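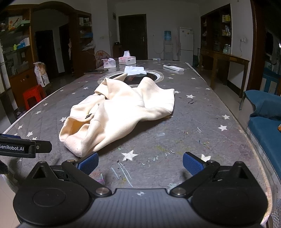 Get the tips priced before anything else, is what one student from last year's section wrote on the feedback form, and went on to say their group had spent the whole allowance on grippers and then sat for weeks waiting on replacement rubber. Fair point. Moved consumables to the top of the notes this year.

Handout 4 – Planning and buying for a data collection setup
Updated 20/05/2023

What we are budgeting for

Hand-held grippers used in ordinary homes. A cloth task (jacket, fleece, anything with sleeves) on a dining table with everyday stuff left on it. Arm comes later, different budget line, do not mix the two. People mix the two every year.

Start from the task, then the room, then the tool. Catalog last.

Questions to answer in writing before asking for a quote:
How wide does the gripper open, and is that enough for a thick sleeve or a bunched collar?
Pads: soft or hard, sold separately or only with the whole finger?
Who pays for shipping on a repair?
Batteries – included, or an extra line?
Storage. Video fills up disks faster then you think.

Three quotes minimum

For the exercise use the Gelier, Otent and Zoubi price sheets (in the course folder). They are laid out differently on purpose. Gelier lists one price for the full kit. Otent splits tool, mount and software. Zoubi is cheapest on page one and then charges for training and for every spare. Put all of them into the same table before you compare, same rows, same order. Blank cell = you have to email and ask, it does not mean free.

Splitting the money

Rule of thumb for this course, per 100 of budget:
60 hardware, including one spare tool for each site
20 consumables and repair
20 people's time, travel, small payments to households

Yes the last one feels high. Leave it. The Manside case (reading for March) cut it to almost nothing and ended up with good tools in a closet and no one to carry them around.

Spares

Things that wear out, in the order I would stock them: finger pads, cables, screws and pins for the linkage, mounts. Pads get dirty and slick, especially with fleece and lint. Buy 40 pairs in one order if the discount is there, check first that the part number hasnt changed.

Rooms cost money too

Home tables are not lab tables. Covers slide, plastic sheets reflect light, some tables have a burner built into the middle, so the flat area is smaller then the outside measurement. Site visit before you commit. Measure clear space, note outlets, note where a person can stand. Put a half day per site in the plan.

Also: signed permission from the household, insurance for breakage. Ask the department office which form.

Lease or buy

Short project, lease. Past one school year buying usually wins – but work it out, do not quote me. Include the resale value only if you have seen a real used price.

Due next session

One page table, three suppliers, all rows filled or marked "asked, no answer yet."
Half a page on which one you would pick and what would change your mind.
Spares list with quantities and lead times. Lead times are the part most groups leave off.

Bring a printed copy, projector is still out.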